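Where Do Stolen Bikes Go? A Reading of Theft Reports in Denderum
Term project, Crime and Local News
Submitted March 23, 2020

Why I picked this

My bike was stolen in October from the rack behind the Denderum library, lock and all. The local news site, Tretidia, gave it one line in the weekly police log, and I got hooked on that one line! Who decides that a jewelry break-in gets a photo and six paragraphs while a bike gets eleven words? And does anybody ever write about the bikes that come back? I started reading old logs on my phone at breakfast, and by the time we had to hand in topics I already had a notebook full of them.

What I collected

Tretidia keeps its police logs online in one long archive (bless them). I read every log from the last three years and copied out each entry that mentioned a stolen bicycle. That gave me 1367 entries. I put them in a spreadsheet with columns for place, time of day, type of lock if it was mentioned, and whether the entry gave any value for the bike. I also noted the length of each entry and if there was a later item saying the bike had been found.

It took much longer than I planned. The logs change style every few months, probably when a new person takes over writing them. One stretch uses "removed" for everything, so you have to read the whole entry to find out if a bike was stolen or a parking sign was taken down by the city. I went back and redid the first batch after I noticed that.

What the logs say

The time of day was my favorite part. I expected the middle of the night. But 676 of the entries put the theft between breakfast and dinner, in full daylight, mostly at racks by stores and the train station. Another 451 happened overnight, and those are nearly all from porches, sheds and shared hallways. The rest give no time at all, or something like "over the weekend," and I left them out of the time chart.

Locks come up less than I hoped. When they do, the word is nearly always "cable." I would love to say cable locks are the problem, but I don't know how many people in Denderum use them, so all I can say is that they get mentioned.

Value is the strange one. An entry with a dollar figure runs longer than one without, even when nothing else is different. The most common figure is 300 dollars, and I think that is partly because it's a nice easy number to tell an officer when you don't have the receipt. (It's what I said!)
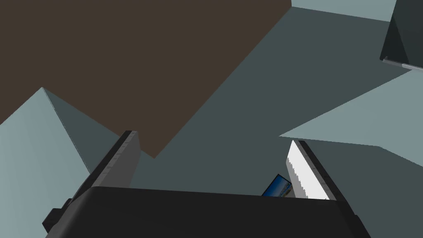 Raphaël Chauvin read my draft at this point and said I was being too quick with the 300 dollar theory. He felt a lot of people really do ride bikes worth that much, and that I should compare against asking prices before calling it a guess. He also wondered whether the long entries were long on account of the owner calling back several times, with the price just one of the things they added.

Both points are good, so I did a small check. Moschos, the secondhand shop on the canal side, let me go through its paper price tags for used bikes. Plenty of them were close to the figure in the logs. That doesn't settle it, but I have changed "guess" to "possible guess" in my chart notes, and Raphaël gets the credit. The calling-back idea I couldn't test, as the logs never say who phoned or how often.

Bikes that came back

Very few entries have a follow-up. I first took this to mean very few bikes are found, and then I discovered the Fliltumska page, a neighborhood board where people post bikes they have spotted in bushes, under bridges and once on the roof of a bus shelter. Some of those posts clearly match thefts in the Tretidia log, down to the color of the basket. The log never caught up with them. So the news record shows the loss and skips the return, and anyone reading only the log gets a gloomier town than the one I live in.

What I would do next

I'd like to match the Fliltumska posts to the log properly, with dates, and ask the writers at Tretidia how they choose what goes in. I wrote to them twice and have not heard back yet. I'd also add the jewelry and car entries for comparison. The spreadsheet is in the class folder, with the redone first batch on its own tab.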